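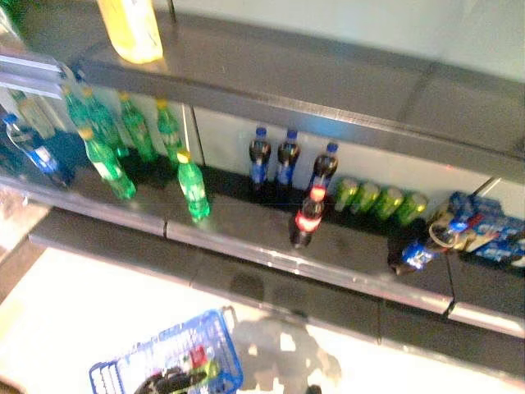

Grolta two-tier metal shelving unit, gray
Reviewed by Mpho Ngubane
Rating: 4 out of 5

I run the drinks corner in a small grocery and needed something sturdier than the wire rack I had before. The rack sagged in the middle once it was full of soda, and small bottles tipped over on the wires. I bought the Grolta in February and it has been loaded every day since then.

Assembly took one evening. The instructions are drawings only, but the parts are stamped with letters and everything lined up except one bolt hole, which I had to clean out with a round file. The feet screw in and out, so you can level it on an uneven floor. You will want a second person to hold the side panels while the first shelf goes in. After that it can be done alone.

The shelves are what you are paying for. Grolta says each one holds 100 pounds. I have not weighed my stock, but I keep big soda bottles, cans and full multipacks on the lower level and it has not bowed. The solid surface is a large improvement over wire. Bottles stand up straight and you can slide one forward without it catching on anything.

The space between the shelves is good for tall bottles. Cans look a bit lost there, and I would have liked another set of holes so the top shelf could drop down. The upper shelf is fixed where it is. I use it for overflow and whatever doesn't have a place yet.

Cleaning is easy. Cola spills come off with a damp cloth as long as you get to them the same day. The seam in the back panel collects dust and needs a brush. Under strong overhead lights the metal lip throws a lot of glare, and pale bottles are hard to make out from some angles. I moved one light and that helped.

I also bought the Ritus clip-on price rail, sold separately. It is clear plastic and comes in short pieces that you cut to length. It keeps the labels flat and clean. My complaints are that it reflects the lights as well, and the joints between pieces show. On a shelf where people reach over the front all day, I would still take it over tape.

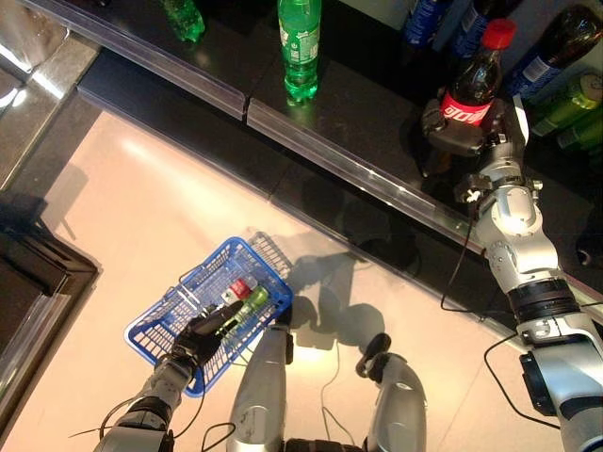

Clear price rail on a black shelf, with a blue shopping basket on the floor.

A word on shelf color. Gloss black looks smart with bright labels against it, and the green soda in particular stands out. It also mirrors whatever is on it, so a half-empty shelf looks busy. Gray is duller but easier to live with, and scuffs are harder to find on it.

Before this I looked at the Valtness, which has adjustable shelves but a thinner back panel. The one in the showroom moved when I leaned on it. If you need to change shelf heights often, it may still suit you better.

Delivery was in two boxes and the second came 3 days after the first. One corner of the side panel was dented. Grolta sent a new panel without asking for photos, and it arrived 10 days later - slow, but no argument.

I took off a star for the fixed upper shelf and the bad bolt hole. I plan to order a second one for the other wall.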